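Last updated: December

6:40 a.m. Cold start on the Starico, first one since the rear caliper went back on. Battery at 12.1 volts before cranking, which is low for a unit less than a year old. It caught on the second try. Idle held at 1,100 for the first minute, then dropped to 850 and stayed there.

Put the meter on before leaving to look at the parasitic draw again. With everything asleep the car should pull under 50 milliamps. It settled at 62. Pulled fuses one at a time from the interior panel, waiting a few minutes after each for the modules to go back to sleep. No change on the radio, the dome lights or the seat heaters. The trailer module fuse brought it down to 31. I have never towed with this car. The previous owner did, and the wiring under the left trunk panel is his work. Two of the splices are twisted and taped with no solder or crimp.

Left the fuse out and drove to Eston. Road salted from the bridge on. The front left wheel bearing is still quiet below 50 and still hums above that, louder in right-hand curves, so the load says left side. I have been telling myself it is tire noise since October.

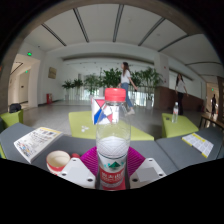
Finlay Yule had the lift free until noon. Wheel off, rocked the hub at 12 and 6, slight play. Spun it by hand with my palm on the spring and felt the roughness come through. He wanted to press a new bearing into the old knuckle. I would go for a used knuckle with the hub already in it, but the only one listed nearby is off a car with ABS rings of a different tooth count. Ordered the bearing. Axle nut torque on this model is given two ways depending on which edition of the manual you trust. Need to settle that before the part comes.

Brake fluid looked dark, so bled all four corners while the wheels were off. Florkatine again, same as last time. Pedal is firmer in the first inch of travel.

Odometer reads just about 3000 miles past the last oil change. Level down a quarter of the stick, no smoke, no drips on the cardboard. Will top it up and leave it.

9:15 p.m. Battery at 12.5 after sitting four hours with the trailer fuse out. Plan is to cut the splices out completely and cap the harness at the factory plug.

Comments

Ynyr Beddoe: Check the ground behind the left tail light while the panel is off. Mine was green all the way up the wire.

vidalin_road: Was the hood latch open during the test? On mine the alarm keeps one module awake unless you trip the latch with a screwdriver.

Finlay Yule: Bearing is in. Bring the manual, both of them.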